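Soft toys, two pink bins and a brown table

Started at half past eight with a cup of tea and a plan. The plan was simple. All the soft toys out on the big table, go through the lot, into the pink bins, lid on the marker pen by lunch. Anyone who has ever sorted soft toys will know how that went.

For those just joining, this is the April clear-out for the Neldale toy swap. Last year we took in 295 toys over the season, which sounds lovely until you have to find somewhere to put them. They come in bin bags mostly. Tied very tight, always. I open a few at a time now and only put a handful on the table, learned that one the hard way. If you tip everything out you just stand there looking at it.

First rule, no sorting by colour. I tried it. Looks gorgeous, useless on the day, children don't ask for "something orange", they ask for a dog. Second rule, one bin stays empty until you've had a proper look at what's on the table. Third rule I have forgotten. Something about string.

So. Round red bird, standing up on his own, which I like in a toy. A white one with green trim that I still can't put a name to. Birds with birds? Do we even have enough birds? 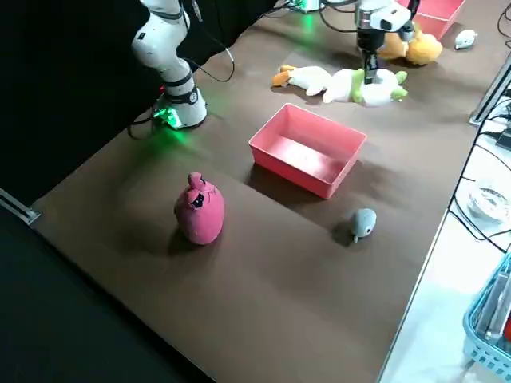 Birds with birds is a mistake, according to Paraschiva Enache, who left a comment on my last post and then a longer one by email. Sort by size and by nothing else, she says, small ones at the bottom get squashed and never come out again, and a child will always find the bird if there is a bird. She also thinks 12 to a bin is plenty and that I overfill mine. She has me there.

Right, size it is. Went back and started over at ten. Big ones are the problem straight away, one big soft toy takes the room of four little ones and then bulges over the side so you can't stack anything on it. You can squash them but they come back up. Last summer I had a rabbit from the Surdu boot sale that lifted a lid off by itself overnight, gave me a proper fright in the morning.

What I do now is big one at the back, small one at the front, leave it at that. Two in a bin looks silly, I know. It gives you an idea of the space though, and then you fill in round the edges with the little flat ones, and the beanie sort go in last because they'll pour into any gap you leave them.

Labels. Leave them on!! I used to snip all the tags off because I thought it looked tidier and then Emília Hudec asked me how to wash one and of course I had no idea. Half of them are surface wash only. So tags stay, even the big daft colourful ones. 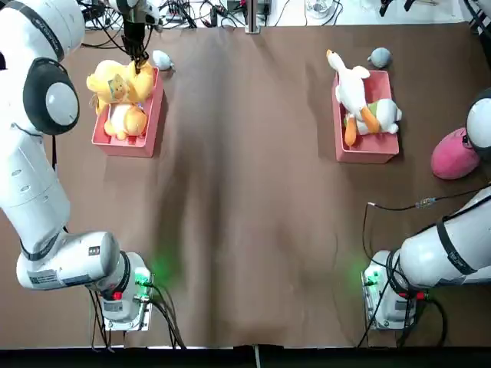 And washing is a whole other afternoon. Cool wash, inside a pillowcase, knot the top, no tumble dryer unless you want the fur to go like an old carpet. Dry them somewhere with a bit of air, never on the radiator. I give each one a good squeeze before it goes in a bin and if the middle feels even slightly cold it goes back on the airer. Smell test too. You can't argue with the smell test.

Eyes next. Tug every eye, tug every nose. Anything that moves goes in the mending pile, which currently lives in a Vondolon biscuit tin and is mostly one-eyed bears. I've got black thread, brown thread and a darning needle that's far too big, and I sew the eyes on instead of glueing. Takes ages. Worth it.

Bin or tray question - I get asked this a lot. A pink plastic one with low sides is fine for the table on the day, kids can see in and reach in. For storing you want it deeper. I bought mine all the same colour thinking they'd nest together and they do, too well, you need two people and some bad language to get them apart.

Dogs have been the surprise this year. Orange and white seems to be the thing, I don't remember there being so many orange and white animals when mine were small, it was all brown bears and the odd panda. The dog I'd keep myself if I'm honest. I won't. There's no room on the bed, and that's been said to me quite firmly.

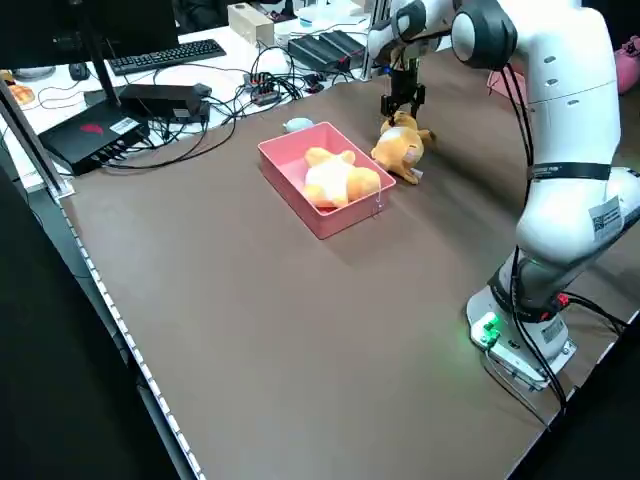

Anyway the ones with bellies and floppy legs I lie on their backs, they pack flatter that way and don't get a crick in the neck. Dogs on their sides. Long tails tucked under. A friend at Zaltivbridge rolls hers up in old tea towels and says she gets more in, but then you've got a bin full of tea towels havent you.

Stopped for lunch at one with the table not clear. Did not put the lid on the marker pen so that's another marker pen gone. Still to do:

the mending tin
one more go at the little ones, some of them might be cat toys
find out who wants the spare bins
write the size on the bins, with what pen I don't know

If you're bringing toys to the swap please, washed and dry, and not in a knotted bag. A loose bow is fine. I'll do a post on the jigsaws next but I'm warning you now there are 200 of them and I don't trust a single box to have all its peices.

12 comments
Share this post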